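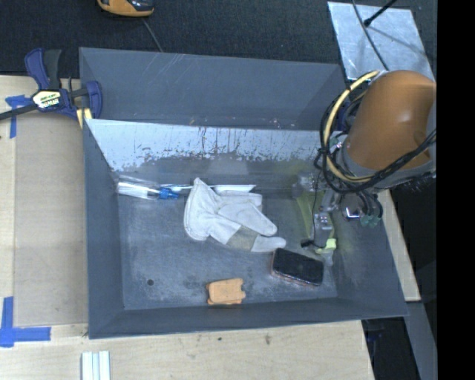
Photo: Bronumham Press picture library

Chapter 4
Cookies, Sessions, and the Memory of a Website

Think back to the last time you put something in an online shopping cart, wandered off to make dinner, and came back to find it still waiting for you. We take that for granted now, but the basic language of the web has no memory at all. Each time your browser asks for a page, the server answers and then forgets you were ever there. If your visit involves 15 pages, the server sees 15 strangers.

In Chapter 3 we followed a single request from the browser to the server and back again, using the bookshop site Gronden as our guide. We'll stay with Gronden in this chapter (I've grown rather fond of it, and I hope you have too), but now we'll give it a way to remember its visitors - first with a plain cookie, then with a session, and finally with a sign-in that lasts from one visit to the next.

A cookie is a short piece of text. The server sends it along with a page, the browser stores it, and the browser hands it back with later requests to the same site. When Gronden sends the text visitor=3512, it is giving your browser something like a coat-check ticket. The ticket says very little about you, but the shop can use it to find your coat.

We'll also spend a good while on privacy. In Section 4.5 you'll open the storage panel in your own browser and look through what has piled up there. Students in past classes have often found over 100 cookies, many from sites they couldn't remember visiting, so set aside a little extra time for that one.

Before you begin, make sure the Bimeo practice server from Chapter 2 still starts up and answers on port 80.

Key terms: cookie, session, expiration, first-party, third-party, consent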